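The foam blocks, after one year
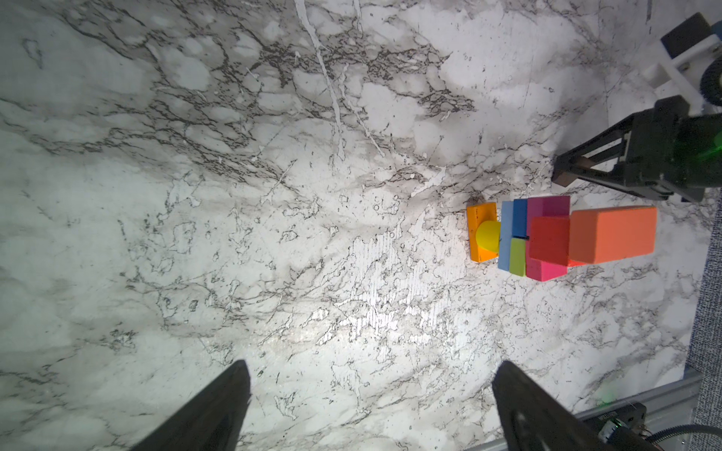

The foam blocks on our marble-patterned table, with the red cube at the middle of the pink block.

When my daughter was small, I bought a lot of toys and most of them left the house again. The foam blocks stayed. I want to write a little about them, because my friend Tainá Brandão asked me last month if she should buy some for her son, and my answer by phone was too short.

Our set is from Cutora. It has 86 pieces and it came in a net bag, which broke in February. Now they live in an old bread tin and the lid does not close. I paid 30 dollars, and at that time I thought it was a lot for pieces of foam.

The first good thing is the noise. We live on the third floor and below us is Mr. Nechyporuk, who works at night and sleeps until two in the afternoon. With the wooden blocks of my sister we had to wait until he was awake. When a foam tower falls down, you hear almost nothing, only my daughter, who is louder than any tower.

The second thing is the color. She does not sort by shape, as I expected. For her it is more important who stands beside whom. Orange has to be at the end, because orange is "the door". Yellow, with its round side, leans on the door and light blue stands up tall next to it. Dark blue and lime green belong together in the same column, and I am not allowed to separate them. Pink is bigger than those two, so pink gets the red cube. I asked her why and she looked at me like I had asked why soup is in a bowl.

Now the less good things. Foam takes marks very easily. A fingernail is enough, and teeth of course. The corners become a little round with time, and then a high tower is more difficult. We never came higher than nine pieces. Also they collect hair and crumbs. I wash them in the sink with warm water and a drop of dish soap, press them in a towel and leave them to dry on the rack until the next morning. Do not put them on the radiator! I did this once with a green arch and it has been a different shape since then.

We play on the table more than on the floor. The top is smooth, so a long row can be pushed together with two hands and the gaps close nicely. On the carpet the tall pieces fall when somebody walks by.

Tainá, if you read this: yes, buy them, but take a box with a lid that is bigger than you think. And I still have your cake pan.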